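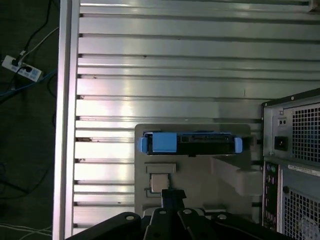 Slotted aluminium bench top for PC work – worth it or not?

faventinker
Posted Sunday, December 4, 2022
Finally moved my rebuild onto the slotted aluminium bench and I'm in love with it. Tower's on the right with its back facing me, and the hard drive (still in its caddy with the blue tabs) and the CPU are parked on a beige moulded tray so I stop losing things. Tray's a Plirurix, 33 bucks. Next job is cloning the drive before it goes back in. Anyone else running a metal top like this?

dalva_t
Love the tray! But bare metal under boards makes me twitchy. I did 4 builds on a kitchen table with a rubber mat and never had a drama. Also, what are the rusty bits in the slots? Aluminium doesn't rust.

faventinker
Bits of old screw, I reckon. The top's second-hand from a shed in Meireles and it came with plenty of grit. Toothbrush and a vacuum this arvo.

zudberg600
Forget the top, look at your floor. Power strip sitting on the carpet at an angle, blue cable wandering across, skinny white wires in the corner... you'll catch a foot in that lot and yank something off the bench. Screw the strip to the frame rail. Takes 2 bolts and you've got slots everywhere.

faventinker
Fair cop on the cables. Not sold on bolting the strip up though, I like being able to move it.

RogerioF
Disagree with dalva on the metal. It's fine as long as nothing powered is sitting straight on it, and the tray takes care of that. What I'd change is the CPU. Put it in a proper clamshell with a lid. I left one out on a tray in September, dropped a screwdriver, and that was the end of that chip.

dalva_t
See, I'd still want a mat. Cheap as chips and your screws don't vanish down the slots.

faventinker
OK the screws thing has already happened to me, twice. Mat ordered. Rogerio, have you got a link for the clamshells?

RogerioF
Will dig it out tonight and send it over.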